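Kurian opens its simulation lab for a working demonstration

Kurian held an open day at its Pravport site on Monday, with the morning given over to a demonstration of the kitchen tasks its software group uses to train and test robot control policies. Visitors were taken through in small groups, starting at 9 a.m., and each group stayed for 40 minutes. Most of those attending came from equipment makers and technical colleges in the area.

The company builds control software for arms that work in places designed for people: kitchens, supply rooms, laundry areas. Before a policy is loaded onto hardware it is run in a rendered kitchen, where the layout, the colors and the position of loose objects can be changed between trials. The open day covered that stage of the work and the transfer to a physical arm that follows it.

Saturnino Ibarra, who leads the simulation group, ran the first session. He began with the scene files. The current library holds 132 kitchen layouts, all built from a shared set of cabinets, counters, appliances and wall finishes. A layout is stored as a list of parts and placements, so a cabinet can be lowered or an appliance moved along the counter without rebuilding the rest. Collision shapes are kept separately from the visible surfaces and are simpler than what appears on the screen.

"The picture is for the policy's camera input and for us," Ibarra told the first group. "The physics engine never sees a tile. It sees boxes, hulls and friction values."

The tasks shown were short ones. In the first, the simulated arm had to reach for an appliance handle, close on it and pull the door through a set angle. In the second it had to pick up a round object from the counter and place it in a marked area. Both were run from several starting poses, and the group watched the joint torque and contact force traces on a second screen while the trials played. Failed trials were left in the sequence. In one of them the fingers closed in front of the handle, the arm drew back with nothing in its grip, and the trial timed out.

Ibarra spent some time on that case. The depth estimate had been off by a small margin, he said, and the policy had no behavior for noticing an empty grasp. The version now in testing reads finger position after closing and makes a second attempt if the fingers have met. Candari, the company's task scheduler, logs both attempts under the same trial number so that the retry rate can be read directly from the results.

Each change to a policy is checked against a fixed batch of 700 trials. The batch runs overnight on the company's own machines. The seed for every trial is saved, and any single run can be replayed from the start with the same object positions and lighting. A visitor from one of the colleges asked whether the batch was ever altered. Ibarra replied that it is reviewed in August and otherwise left alone, and that new situations go into a separate set until then.

The second part of the demonstration took place in the hardware room, where 2 arms are mounted at a length of counter fitted with a door and a drawer. The same handle task was run there with the policy that had been shown on the screen. The arm moved at reduced speed inside a fenced area, with an operator at the stop button. The door was opened on the first try and again after the handle had been swapped for a narrower one. A third run was stopped by the operator when the wrist came close to its joint limit — the arm was then returned to its home position and the task restarted without further trouble.

Staff from Cirusness, which supplies the force sensors fitted at the wrist, were on hand to answer questions about calibration. The sensors are zeroed with the gripper empty at the start of each shift and again after any tool change. Drift over a working day was described as small but large enough to matter on light contact tasks, and the control software applies a temperature correction between zeroing runs.

Several questions dealt with the gap between the rendered kitchen and the real one. Ibarra listed the items that cause the most rework: door hinges that are stiffer than modeled, handles with some play in them, and glossy surfaces that confuse the depth camera. Hinge stiffness and friction are now varied from trial to trial within a measured range. Reflections are harder to reproduce at a useful speed, and the group treats them mainly as a matter for the camera settings on the hardware side.

Cabinets mounted low over a counter were named as another source of failed runs. They limit how high the elbow can rise and often block the overhead camera, which leaves the wrist camera as the only view of the target. Layouts of that type have been given a larger share of the training mix this year, and the planner now checks elbow clearance before the hand starts its approach.

The company did not give a date for a commercial release of the handle and door tasks. Trials at a customer site are planned once the retry behavior has passed the fixed batch. Handouts from the session, including the task definitions and the format of the layout files, can be requested from the Pravport office. A further open day is planned, with places to be offered first to the colleges that could not be fitted in this time.

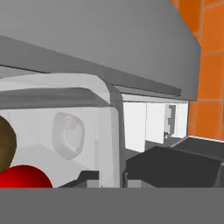
Why does the company save the seed for every trial?

The saved seed lets staff replay any single run from the start with the same object positions and lighting, so a failure can be looked at again under the conditions in which it came up.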